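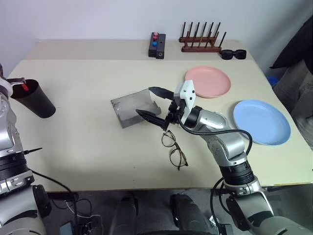 Fig. 1. Round lenses, thin tortoiseshell-patterned frames.

Week 5: Why your glasses bend light (and why mine bend it more)

OK, picking up where we ran out of time. We'd got as far as the lens at the front of the eye, and somebody asked why people my age start holding menus at arm's length. Good question, and it gets you most of this week's reading!

Your eye focuses up close by squeezing its own lens fatter. A fat lens bends light more. Over the years that lens stiffens, the squeeze does less and less, and small print goes to mush. Mine went in my forties, in the middle of a faculty meeting.

So we add power from outside. Power is measured in diopters, and you get it by dividing 1 by the focal length in meters. A lens that focuses at half a meter is 2 diopters. One that focuses at 200 millimeters is 5 (change to meters first, please, I lose more than 64 points a year to this on the midterm).

Plus lenses are thicker in the middle and pull light together. Minus lenses are thinner in the middle and spread it out, and that's what nearsighted people wear. If you've got a pair handy, hold them over this page and move them side to side. Print that slides against you means plus, print that slides with you means minus. Try the neighbor's pair too, if they'll let you.

For next time: Cadwaladr, chapter 2, skip the bit on prisms. Problem sets go to Lama Haddadin by noon, on paper, stapled.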